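El vestido de invitada y otras obligaciones que nos hemos inventado

jueves 11 de enero

Cada invierno, en cuanto se guardan los adornos, llegan las invitaciones de boda y con ellas una frase que antes cabía en una línea y ahora ocupa media tarjeta: el código de vestimenta. Ya no basta con «etiqueta» o «cóctel». Me han pedido «jardín elegante», «costa relajada pero arreglada» y, en noviembre, para una finca cerca de Osermont, «tonos tierra con un toque inesperado». Todavía no sé cuál era el toque. Fui con un vestido marrón y unos pendientes grandes, y allí había 105 personas vestidas, más o menos, de maceta.

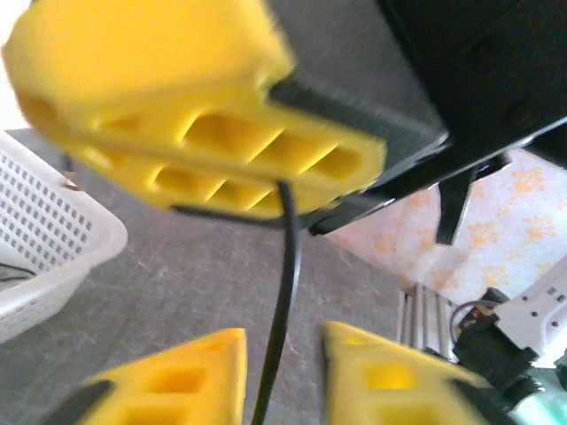

Mi sospecha es que estos códigos sirven sobre todo a las tiendas. Wamthorpe tiene una sección entera de «invitada perfecta» con 61 vestidos, y cada uno viene con su bolso, su tocado y su sandalia, como si comprar solo el vestido fuera dejar la faena a medias. Este año el color, según el catálogo, es el amarillo. No el mostaza, que perdona mucho, ni el pajizo: un amarillo vivo, el de ese bloque lleno de huecos, que en un objeto me parece alegre y en una manga larga de satén me parece una temeridad. El año pasado era el lila y el anterior un verde que no he vuelto a ver puesto en nadie. ¿Dónde están ahora esos vestidos verdes? En el mío cuelga todavía la etiqueta de la tintorería.

Se me dirá que vestirse para una fiesta es un placer, y lo es. A mí me gusta plancharme una blusa buena y sacar los zapatos de su caja. Lo que me cuesta creer es que el placer dependa de acertar con una paleta que otra persona ha escogido pensando en las fotos. Porque de eso va el asunto: el invitado ha pasado a formar parte de la decoración y encima la paga de su bolsillo. Un conjunto completo en Quintero, con todo lo que la dependienta considera imprescindible, sale por 1.000 euros. Es una tienda agradable y cosen bien los bajos, pero por ese dinero yo esperaría poder volver a ponérmelo.

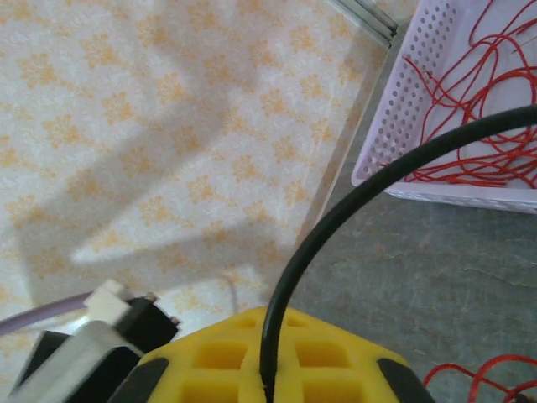 Una lectora, Cunivow de apodo, me escribió tras mi última columna para decirme que exagero, que a ella un código claro le quita un peso de encima: antes pasaba semanas preguntando a las primas qué iban a llevar y ahora lee la tarjeta, compra y se olvida. Añadía que nadie obliga a gastar y que existe el alquiler.

Le concedo lo de las primas. Lo del alquiler, menos. Lo he probado dos veces – una con suerte y otra con una cremallera que se rindió antes del aperitivo – y entre la fianza, el seguro y el envío urgente la cuenta no era tan distinta. Además, a quien tiene una talla poco frecuente le ofrecen tres modelos, dos de ellos negros. Y en cuanto a que el código sea claro, que alguien me explique «bohemio depurado».

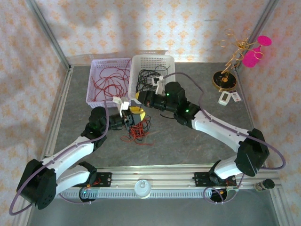
Tampoco me convence el argumento de la tradición. En las fotos de la boda de mis padres hay trajes oscuros, vestidos de flores, una tía con abrigo de paño en pleno mayo y varios niños con jersey. Cada cual llevó lo mejor que tenía y la foto se sostiene. Hoy esa tía recibiría un mensaje amable en el grupo, con enlaces.

Mi propuesta es modesta. Que la tarjeta diga si hay césped, para saber lo del tacón, y si la cena es al aire libre, para llevar chaqueta. El resto, que lo decida quien se viste. En marzo tengo otra boda, esta de «minimalismo cálido», y pienso ir con el marrón.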